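How to sort small household items before you move

When I moved to Clurnholm, I put everything in big boxes on the last evening. In the new kitchen I needed 19 days to find the can opener. For the next move I used the method below, and it went much better.

Begin 3 weeks before the moving day. Take one drawer or one shelf at a time, and finish it before you open the next one. Put all the things on a table, so you see them together. Many of them you did not touch for years.

Make 4 groups: keep, give away, recycle and trash. Use low, open bins, and write the name of the group on the side with a thick marker. Please do not make a group "maybe". I tried this in December and it became the biggest group of all. 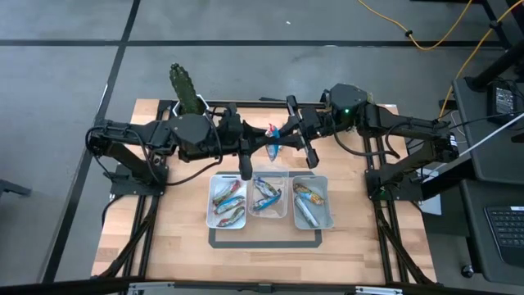

Food from the pantry needs its own rule. Read the date on each package and plan to eat the open ones in the last week. Dry food in closed packages can travel, but put it in a small box which one person can lift. Glass jars go in the bottom, with a towel between them.

Screws, keys and batteries are easy to lose. Put them in a bag with a zipper and write on it what they belong to. If they are from a shelf or a bed, tape the bag to the biggest part of that furniture.

At the end, give each box a number and write a short list of the contents in a notebook. Carry the notebook with you and not in the truck. The boxes you need on the first evening should go in last.

Last updated 24/06/2020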